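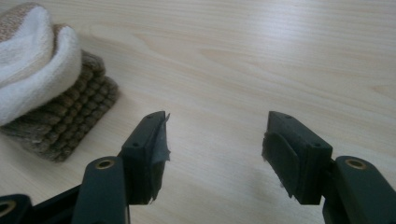 Lund table, one month in

I bought the Lund in February after eyeing it up for ages, and I'm properly fond of it now! The top is a lovely pale blond with soft wavy grain, smooth and just a bit glossy, so it brightens up my gloomy back room no end. It cost me 356 pounds, delivery included (Omix wanted more for something smaller — no thanks).

I do all my folding on it, and towels and chunky brown knitted bits look smashing against the wood. Hot mugs worry me, so I keep a knitted pad handy.

Grumbles? The legs took ages to put on and one bolt was missing, though Cirilo Pacheco in the shop posted me another. 8 out of 10 from me.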